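Greifer Marke Eigenbau: Dosen sicher fassen

Tipps aus der Gemeinschaftswerkstatt Grutotska, Stand 2022-05-14

Greifkraft begrenzen
Getränkedosen geben an der Wandmitte zuerst nach. Den Motorstrom in der Steuerung deckeln und die Grenze von unten herantasten. Unser Regler läuft unter dem Projektnamen Pokden und speichert je Gegenstand 2 Werte, Öffnungsweite und Haltestrom.

Anfahrt
Den Finger seitlich und tief heranführen, Spitze unterhalb der Schulter. Mit verringerter Geschwindigkeit fahren, bis beide Backen anliegen, danach erst heben. Aufdrucke wie Strichcode und Logo in der Simulation beibehalten, die Lageerkennung richtet sich daran aus.
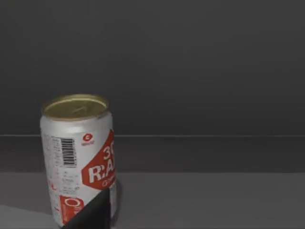 Loretta Ostrowski: Bei mir rutschten glatte Dosen trotz Strombegrenzung durch. Abhilfe brachte Silikonband auf den Backen, 2 Lagen, Kanten mit Schleifpapier gebrochen. Vor dem Kleben entfetten.

Nullpunkt
Nach jedem Backenwechsel neu einmessen. Arme auf Grundstellung fahren, Backen schließen, Wert übernehmen. Wer das auslässt, sucht den Fehler später in der Bilderkennung.

Zwei Arme an einer Arbeitsfläche
Arbeitsbereiche in der Software trennen und für die Mitte eine Freigabe vergeben, die immer nur ein Arm hält. Helle Platten zeigen harte Schatten, die einfache Schwellwertverfahren als Gegenstand melden. Lichtquelle versetzen oder über den Farbton statt über die Helligkeit segmentieren. Pinkfarbene und gelbe Dosen trennen sich auf Weiß problemlos. Ein brauner Flechtkorb als Ablage gehört nach hinten, damit der Weg dorthin über die niedrigen Teile führt. Flache, breite Dosen brauchen eine größere Öffnungsweite, den Wert also getrennt ablegen. 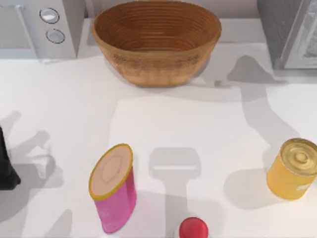
Wie oft muss ein Ablauf in der Simulation durchlaufen, bevor er auf die echten Arme darf?
Wir verlangen 2000 Durchläufe mit wechselnden Startpositionen. Danach folgen 11 Fahrten an der Hardware mit gedrosselter Geschwindigkeit, eine Hand am Not-Halt.

Kabel
Zugentlastung an jedem Gelenk, Schlaufe mit 5 cm Reserve. Kabelbinder nur handfest anziehen und die Enden bündig abschneiden. Ersatzbacken liegen in der Schublade mit der Aufschrift Zamora.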